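Our walking club does one indoor visit a year, always in January, and this time the vote went to the Driletti open day at Citmont, which beat the salt mine by 4 votes. The salt mine people are still talking about it.

Getting there took 82 minutes on a bus whose heater had two settings, off and Valente in August. We were handed visitor badges at 10, mine being number 342, and told to keep left. The coffee was free and tasted it.

The tour leaned heavily on tidying up, a subject most of us had hoped to leave at home. The first stop was all yellow, round and pale wood, and I have rarely seen grown adults go so quiet over so little. 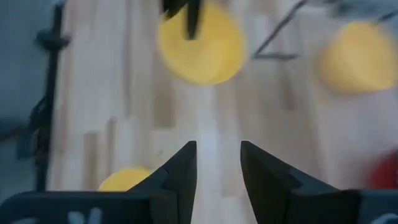 Yellow rounds on the pale boards, Citmont open day.

From there it was on to bowls. I own bowls. I have never considered them worth a bus ride, but the red and yellow ones at Citmont had a certain cheerfulness, and the little shelf with the tan top and black metal legs was much admired. Two of our party asked where to buy one and were given a leaflet about Drutatier, which does not sell shelves.

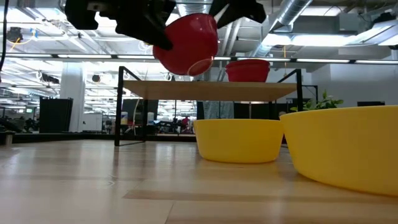
Citmont Ramblers, Indoor Visits Section

The red bowls got the high ground and the yellow ones got the floor, an arrangement I recognize from my own kitchen after a holiday weekend. A green plant poked up behind the bigger yellow bowl. Overhead it was all silver ducts and long lights, and the pale floor was nicer than the one in our clubhouse.

Lunch was a sandwich in the lobby. The bus home left on time, with the heater off. Names for the salt mine go on the sheet by the door, and please bring your own coffee.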